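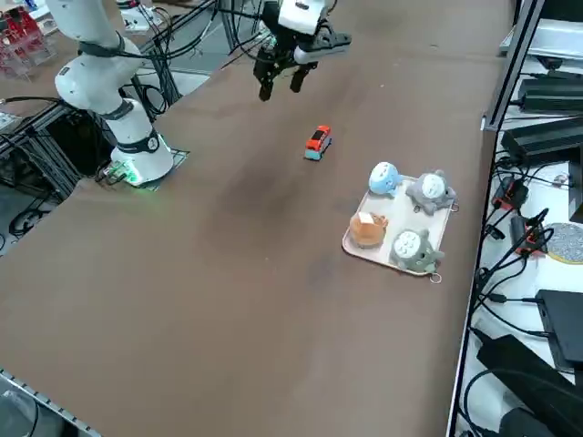
My aunt Engström (we all called her by her surname, even her own sister did) lived alone in Fuvetley until she was well into her eighties, and for most of those years she made her own coffee at an hour when the rest of us were still asleep. I used to drive over in March, when the roads were clear enough, and sit with her while she did it. She had a big brown table with a darker, blotchy stain across the middle of it, much like the one at the top of this page, and she knew that table the way you know a hallway in the dark. Cup on the left, spoon next to it, sugar by the wall. When her eyesight began to go, we all assumed the coffee would be the first thing to give up. It was very nearly the last.

I have been thinking about her a good deal this year, having spent some months visiting people who help others hold on to the small jobs of the day. I don't mean the big, serious matters, the money and the medicines, though those come up often enough. I mean buttoning a cardigan, choosing which cardigan, deciding that today is a day for no cardigan at all and being left in peace about it.

Holger Haugen has worked in home care for the better part of his adult life, first in Divden and now out at Totgate, where the bus comes every hour if the driver is in a good mood. He is a big, slow-talking man, and he told me that the hardest thing he ever learned was to keep his hands in his pockets. "You see somebody struggling with a zipper," he said, "and everything in you wants to reach over. It takes you 3 seconds. It takes her 10 minutes. But it's her zipper."

He let me come along on a morning visit, with everyone's permission, to a retired bus mechanic who'd had a stroke the year before. We arrived at seven. The man was already up and sitting on the edge of his bed with one sock on, and he gave us a look that said he would be doing the other one himself, thank you very much. So Holger sat down and talked about fishing. I talked about fishing too, which I know nothing about, and was corrected several times! By the time the second sock was on we had covered pike, perch, and the man's brother-in-law, and I had stopped looking at the clock.

Of course there isn't always time for fishing. Holger is the first to say so. Visits get squeezed, somebody calls in sick, the next person on the list is waiting for breakfast and has every right to be cross about it. On those mornings he asks a simple question at the door: "Which bit do you want to do yourself today?" Some people want to wash their own face. One woman wants to open the curtains and couldn't care less who does the rest. He writes the answer in the notebook so that whoever comes next will ask too, and he gets a little grumpy when they don't.

I asked whether families find it difficult, and he laughed for quite a while. Families, he said, are the ones who tidy. They come for the weekend, full of love, and move the kettle to a safer spot, and then their father can't find it until Holger comes back and moves it home again.

I felt my ears go warm at that. I once rearranged my aunt's entire kitchen while she was napping, and was terribly pleased with myself. She got up, stood in the doorway a moment, and asked me very politely to put the sugar back by the wall.

This site uses cookies to remember your reading preferences. Accept | Manage settings

Home | Features | Family | Health | Letters | Subscribe

More from Features
Learning to cook for one again
The long way to the mailbox
What my father's neighbors knew
Sharing a house with your grown-up children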